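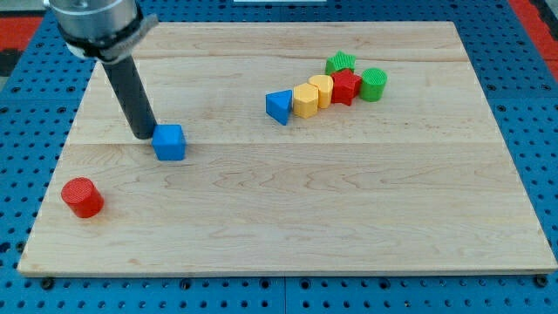
Pusher cell notebook, Fulbridge bench
Last updated: May, 4:40 pm
Print this page | E-mail this page

Rod drift again. Kristaps logged it this morning: tip landing 2 mm low at the left side of the board, fine at the right. Arm counter at 3,890 cycles. Last re-zero was at 1,518.

Checked the strap and collar first. Strap had some slack, so took it up one notch and put a paint mark across it. Collar screws were tight. Wiped the rod down with alcohol and rolled it on the granite, no bend that I could find.

Then the board. Backed off all the clamp bolts along the front edge, lifted the maple, vacuumed the holes in the blue plate underneath. Sawdust packed in under the left corner. Put the board back and tightened from the middle out, 8 Nm. Uldis wants to swap the wood for something flatter. I'd leave it, the blocks slide well on it and all the Prondance runs were done on this surface.

Re-taught the touch-off point with the tip just clear of the wood, next to the blue cube. Saved as board_zero_b. Old one is still there, don't use it.

Short push test on the cube at slow speed, no scraping. Left the shapes out on the board for Shiela's run tonight.

To do:
- order a spare strap (Gediminas has the Lastovora part number)
- check zero again after Shiela's run
- ask Darius if the slow speed limit can stay on until then

Print | E-mail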